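Home | Features | Work & Home | Interviews | Newsletter | Search

Still waiting on the dishes: an afternoon with Raghda Azar

Raghda Azar makes coffee the slow way, in a small pot that she watches the whole time, and she doesn't like to talk until it's poured. So for the first few minutes of our visit I stood around in the kitchen at Kundico, where she runs the household testing, and looked at the refrigerator. It's a nice kitchen, the sort you'd find in plenty of apartments, and that is very much how she wants it.

"People come in expecting a laboratory," she said when we finally sat down. "They're a little let down, I think! But I worked on a shop floor for 10 years, at Stolteck, and everything there was bolted in its place. The machine knew where the part would be because we had put the part there. At home you come in with your groceries and you put them wherever your hands get tired."

She grew up in Todholm, over her uncle's bakery, and she traces most of her opinions about work back to those early mornings (four of them a week, before school, which she still talks about with a certain grievance). Her uncle bought a dough divider one July and the whole family stood and watched it as if it were a new baby. It did one thing, and it did it very well, and somebody still had to scrape it clean every night.

"That's the part I remember," she said. "My cousin with the scraper. So when people ask me whether the machines can do the chores yet, I always ask them which part of the chore they mean."

The part on the table that afternoon was supper, or one small corner of it: a sausage, a bowl, and an arm that has to deal with the two of them in the middle of everybody's cups and bottles.

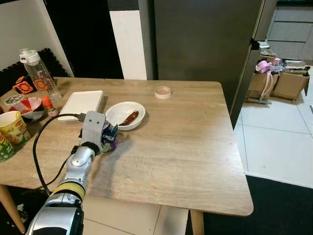 The arm by the bowl at Kundico, with the sausage inside.

I told her it didn't look like much to ask. She laughed, and I had the feeling she'd heard it before.

"My mother says the same thing! But think about what your fingers do. A sausage is round, it rolls, it's a bit slippery, and if you squeeze too hard you've made a mess, and if you squeeze too softly you've got it on the floor. You learned that when you were two years old and you've forgotten learning it. And then the bowl wants to come along too, if you bump the rim. I've seen 2,000 tries at one thing or another in this job and I still lean forward in my chair every time."

So can they do it? I asked her this several ways over the afternoon, and she was patient with me. Her answer, boiled down, is that picking up one thing from a table and putting it somewhere else is getting to be respectable work for a machine, so long as someone has thought about the thing and the table. Laundry she calls "promising, on a good day." Wiping a counter is all right until there's something on the counter. Cooking a meal from start to finish she won't discuss at all, except to say that she has a folder of videos from other companies and that she'd like to see what happened just before each one begins.

The shop floor is another matter, and she's quite cheerful about it. At Sayegh, a packing firm where she spent a stretch as an adviser, the machines stack and wrap all day long, and she has no complaint to make of them. But even there, she told me, sweeping up was done by a person with a broom. We had wandered over to the other side of the kitchen by then, coffee in hand, and she waved hers at the cardboard boxes in front of the cabinets.

"Look at that and tell me what's trash," she said. I couldn't, and I said so. "Well, there you are. I could, but only because I live with it. You'd have to ask me. A good helper asks, and then remembers what you told them, and doesn't ask again on the next visit. I'd take that over a stronger arm any day of the week." 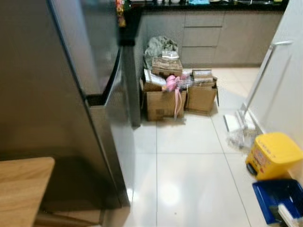 Boxes by the kitchen cabinets, with the mop and the yellow step bin to the right.

Floors, she thinks, will be with us a good while longer. A machine can go over tile nicely if the tile is clear, and clearing it is most of the job. She has a notebook in which she wrote down every chore she did at home over 16 evenings, and what surprised her was how many of them had no name. Moving the mail so you can set down the plates. Folding a bag to put inside another bag.

"I don't want to sound gloomy," she said, pouring me a second cup I hadn't asked for but was very glad to have. "I love this work. I'd like my mother to have something in her kitchen that lifts the heavy pot, and I think she will. She'll complain about where it puts the lids."

I asked what she does when she gets home at night. She does the dishes, by hand, with the radio on.

Comments (4)

bakersdaughter: The dough divider! We had one too and I was the cousin with the scraper.

Len_in_aisle_6: I work nights in a warehouse and she's right about the broom. Everything else has been automated except me and the broom.

P. Marsh: Enjoyed this, but I'd have liked to hear what one of these would cost a regular family.

tinyteapot: What kind of coffee pot does she use? Asking seriously.

Previous | Next | More interviews | Back to top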